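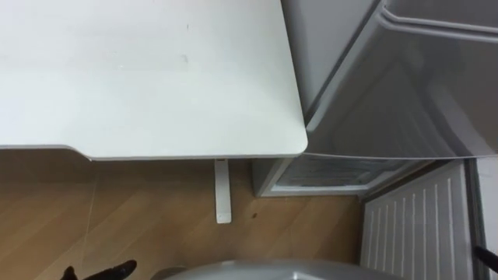

Desk next to the fridge: will the door open far enough?
Posted in Small Homes and Shared Flats

Irén Illés
I'm moving a white desk into the kitchen end of my flat and the only wall left for it is the one beside the fridge. With the fridge door swung open it comes almost up to the corner of the desk. The corner is rounded, so at present I get away with it.

Everybody tells me this is fine. My landlord says it's fine, and the man in the shop said it's fine, but he was selling me the desk. I don't believe a gap that small stays a gap once you've leaned on the desk every day for a month. The floor is wooden boards and the desk slides if you so much as look at it.

Has anyone lived with this? I'd also like to know whether I can get the drawers out for cleaning without moving furniture each time. Please don't tell me to swap the door over to the other side, there's a wall there.

3 replies

Belmiro Marinho
Should be ok. Mine touches and I just don't open it all the way.

Nokuthula Shezi
I had this in my last place and I'd want to know a few things before calling it fine.

Where is the door when it nearly meets the desk? If that's as far as it goes, you're in decent shape. If it still has some swing left, sooner or later someone will fling it open with a full milk shelf on it and the corner will take the knock. Guests don't know your door has a limit.

Then the drawers. On many fridges they only come out if the door goes well past a right angle. Take yours out now, all of them, with the desk where you mean to keep it. Don't trust the drawing in the booklet. Mine showed the door opening as wide as you like and the bottom drawer still caught on the inside of it.

As for the desk creeping, those stick-on felt pads make it worse on boards. I used rubber cups under the feet, and put a strip of masking tape on the floor along the leg nearest the fridge. When the leg was over the tape I pushed it back. It looked a bit daft but I could see straight away when it had wandered. I ended up leaving a gap of 3 cm and never needed more.

I'd be wary of the clear bumpers people stick on corners too. They take up room you haven't got, and the ones I bought were on the floor within 11 days.

Fuseini Agbeko
Agree with Nokuthula on the drawers, not so sure about the rubber cups. I had some leave rings on a varnished floor, so try one somewhere hidden first.

What nobody has asked is where you'll be sitting. If the chair is at the fridge end you'll be getting up every time someone wants butter. I'd turn the whole desk round before buying bumpers or cups or anything else.

Irén Illés
Thanks. Tried the drawers. The top ones come out, the bottom one needs tilting and some bad language. The door does have a little swing left in it, so I was right not to believe the shop. I'm moving the desk along and I'll try one cup behind the sofa before I commit. Belmiro, how is your door seal holding up?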